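Ticket 184 – Pointer jumps and drifts on desk mouse, small office
Opened by: Tsehay Woldemariam
Assigned to: Booker Alcantara
Status: pending user

Tsehay, October
The pointer skips sideways when I scroll through long sheets. It's worst after lunch. I changed the battery and restarted the machine twice, no difference.
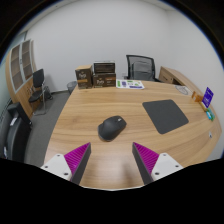

Booker
Wood grain is the first thing I'd look at with this kind of skipping. Some sensors lose track on a shiny or striped surface. Your mouse is sitting directly on the desk and the pad to the right of it has nothing on it. Please work on the pad for one full day and note the time of any jump.

Tsehay
OK. I stopped using the pad because it slides when I lean on it. Will try again.
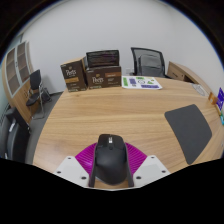 Booker
Also check the pointer speed. Hui-mei Kuo had hers reset to maximum by the Zindano update, ticket 223, and it looked a lot like this. Set it to the middle and turn off acceleration.

Tsehay
It was at maximum. Moved it to the middle. Two jumps this morning on bare desk, 9:40 and 10:15.

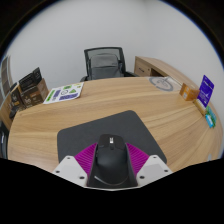
Booker
Keep to the pad for the rest of the test so we only change one thing at a time. If it still jumps there, I'll bring a spare from the Baltley room – Chia-hao Yip has the key.

Tsehay
None so far, but I've only done 42 rows. Leave this open please.

Recent tickets
Monitor wakes to wrong input
Laltska login loop after password change
Keyboard repeats letter E

This site uses cookies to keep you signed in. Accept | Settings
Last updated: October, 3:19 p.m.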